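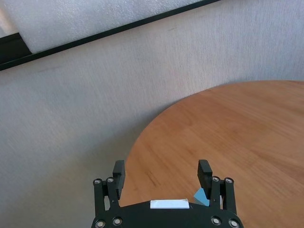
Round wooden tabletop, light blue piece at the near side.

Block tables are small round tables used for play with loose cubes. Plain wood top, no rim, no drawer. The name is also used for the play itself – stacking, lining up, sorting by color. In everyday speech "cube table" means the same thing.

Round tops have no corners to bump, and a child can reach in from any side. The drawback is well known: cubes near the edge get knocked to the floor. Honey-colored finishes are common, and pale blue or pink shows up well agianst them.

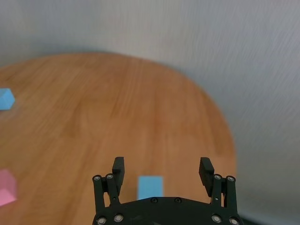
This page was last edited on 12 September 2021, by Mwajuma Minja.

Cubes. Sold loose or in sets, the Suvarna set being the smallest at 3 pieces. School sets run to 300. Usual colors are pastels, one or two to a set. 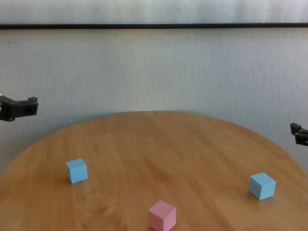
Common games

Triangle – cubes set wide apart, players bring them to the middle one at a time. Tower – as high as it goes. Pairs – same colors together, odd one left out. Rules vary from house to house and are mostly not writen down.

Clodagh Lynch's booklet on table games lists a slower version of Triangle, one hand only, no sliding.
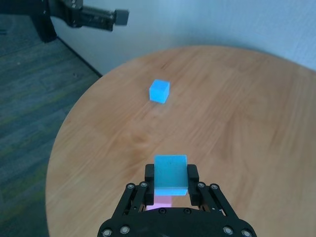 Sliding is allowed in most other versions, but it wears the finish over time. Wipe with a damp cloth, dry right after. Wax once a year, usually in May.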